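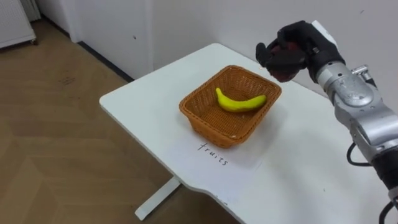 Hand over the "fruits" basket, banana inside.

Reading time: 2 min

Call for participants: remote operation study, Hullano project

The Hullano project at Bavar is recruiting operators for a study of demonstration quality in tabletop pick-and-place with a humanoid robot. Sessions are held at the Illey site. The call closes 6/2/20.

Background

Our pilot in May compared two ways of collecting demonstrations. In the first, the operator completed every transfer in a single motion. In the second, the operator stopped above the object, corrected the hand pose, and then closed the fingers. Policies trained on the second set missed fewer grasps on curved objects, but took longer per transfer. The pilot used project staff only, so we can't say whether the effect holds for people who haven't worked with the hand before. 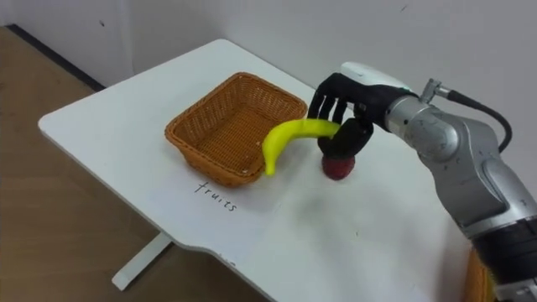

Banana held beside the empty basket, strawberry on the table under the hand.

What you will do

You will control the arm and hand from a desk and move small items into and out of wicker baskets. The target is 300 transfers across all participants, split evenly between the two methods. Each person attends three sessions. We log joint positions, finger closure and the time of each correction – no video of participants is kept.

Requirements

Adults with normal or corrected vision and full use of both hands. No robotics background. People who took part in the pilot are not eligible. Travel costs are refunded.
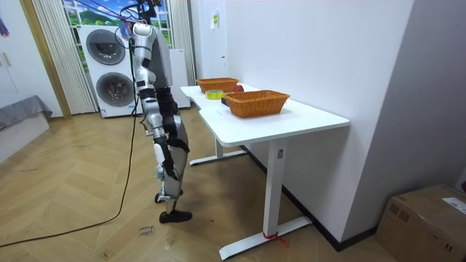 Humanoid at the basket table, side view.

To apply, write to Thaís Furtado with the dates you can attend. Questions on the method or the pilot data go to Latifa Lamrani.

Related
Medeiros grasp log format: change notes
Pausing before contact: pilot results
Research engineer, hand control (filled)

Comments

petra_k: Are left-handed operators OK? The last study I signed up for turned me down.
Latifa Lamrani: Yes. Please mention it when you apply so we can set up the desk.
dmw: Will the correction timings be released with the joint data?
Latifa Lamrani: Both, in the Medeiros format, after the paper is submitted.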